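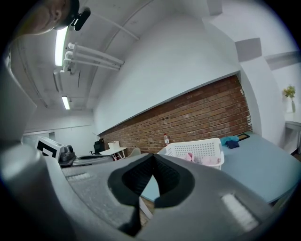
Teaching a robot by demonstration

Reading time: 2 min

Teaching by demonstration is a way of giving a robot a task by having a person perform it, so that the robot's movements are learned from recordings instead of written as code. It is used mostly for handling work that is hard to put into rules, such as picking up cloth, filling baskets or sorting small parts. Older industrial systems used a simpler form, in which a worker stored a list of positions and the arm played them back.

Methods

In hand guiding, also called kinesthetic teaching, the operator holds the robot arm and moves it through the task while the joints record their angles. Forces at the tool are felt directly, but the operator's hands and body can block the robot's cameras, and moving two arms at once is difficult for one person.

In remote control, or teleoperation, the operator moves a separate device and the robot follows. The device may be a smaller copy of the arm, a joystick or a tracked controller, sometimes used with a headset. Delay between the two sides makes fine work slower.

A third method uses a hand-held gripper with a camera on it. The operator carries the gripper through the task with no robot present, and its path is worked out afterward from the video or from tracking equipment. Recordings can be made in ordinary rooms. The drawback is that a person may reach in ways a given arm can't copy, so some recordings have to be thrown out.

Laundry tasks

Cloth is a common subject because it changes shape whenever it is touched. Typical tasks are lifting one piece from a basket, laying it on a table and folding it. The Presbridge set contains 888 recordings of such tasks, made by 20 operators using Zalleo hand-held grippers. Each operator worked in sessions with a break between them, and the starting position of the cloth was changed for every recording.

Recording quality

Long pauses, dropped items and sudden changes of grip are usually marked before training. Practice differs on whether to keep them. The Dierckx guidelines keep a dropped item if the operator picks it up again within 7 seconds. Rorniteck, a labeling program, stores failed attempts in a separate folder.

See also: Motion planning; Force control; Grippers

Contact | Copyright | Back to top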